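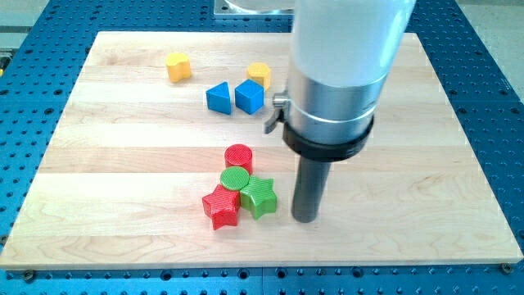 Maple board on the blue table.

When I moved to Enundale in October, I had one plastic cutting board and it smelled of onion even after washing. My neighbor Sarla Kashyap told me to buy maple and to take care of it like a pair of good shoes. I did not know that a board needs care.

I read many pages on this subject and they do not agree. Some people use walnut oil, but my colleague Kieran cannot eat nuts and he comes for dinner on Friday, so I chose mineral oil. I put on a thin layer, wait 24 hours, then wipe with an old cotton shirt. In the first month I did it every week. Now I do it when the wood looks dry to me.

Two mistakes I made: I left my board in the sink for almost 10 minutes, and I dried it flat on the counter. It became a little curved. Sarla says to stand it on the side so the air can reach both faces. Mine is better now, but it still rocks when I cut carrots.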